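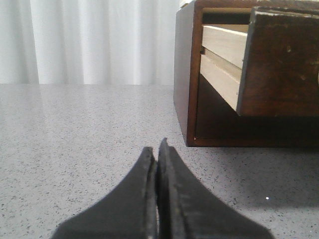

Quartz or laminate for a rental kitchen?
Posted in Kitchens and Baths

dinlow_dave
We're redoing the kitchen in a two-bedroom rental and I can't settle on the counters. The old ones are tile with grout that never comes clean. I have a quote for a light gray speckled quartz and a quote for laminate in nearly the same color. The quartz is a little more than double. Tenants usually stay two or three years. Is the quartz worth it, or am I putting money into something I won't get back in rent?

skakcombe77
Laminate. I have 6 units and all of them have it. When one gets burned or swollen at the sink I replace that section and move on. Rent is set by the neighborhood and the number of bedrooms.

Brenda Treloar
I went the other way. Put quartz in my rental 7 years ago and it has been through three sets of tenants. One chip by the dishwasher, filled with a kit, and you have to look for it. The laminate in the unit next door has been replaced once already and the seam by the sink is lifting again.
The speckled kind is a good choice by the way. It hides crumbs and water spots much better than the solid white.

skakcombe77
Seams lift when the installer doesn't seal them. That's an install problem.

Brenda Treloar
Maybe so, but I can't control how long a tenant leaves a wet dish rack sitting on it either.

prino_m
Watch out for heat with quartz. People think it's stone and you can set anything on it. The resin can scorch. My sister put a pan straight from the burner on hers and got a yellow ring that never came out. If I rented out a place with quartz I would leave two trivets in the drawer and put a line about it in the lease.

tilebyhand
Has anyone asked about keeping the tile? Regrout with epoxy and it will go another ten years. Cheapest option here by a long way.

dinlow_dave
I thought about it. Several tiles are cracked and I can't find a match. Also my wife hates it.

tilebyhand
OK, can't help with that one.

lorna_k
What edge did they quote? A plain eased edge costs less than a bullnose at most shops, and it doesn't look dated. Ask if they have remnants too. For a small kitchen you may be able to get the whole job out of leftover pieces if you aren't picky about the exact color. I did a bathroom vanity and a 3 foot run of counter that way.

dinlow_dave
The quote says "Dobson edge" which I think is just the shop's name for it. I'll ask. Didn't know about remnants.

skakcombe77
Remnants change the math. If you can get it down to within a third of the laminate price I would think about it too. Still wouldn't do it in all of mine.

dinlow_dave
Called the shop. They have a gray remnant that covers everything except the short piece beside the stove. Going in Tuesday to look at it. They said the short piece could be butcher block - anyone done that next to a gas range?

prino_m
Yes. Oil it often and keep it back from the burner side. Check your local code on clearance first.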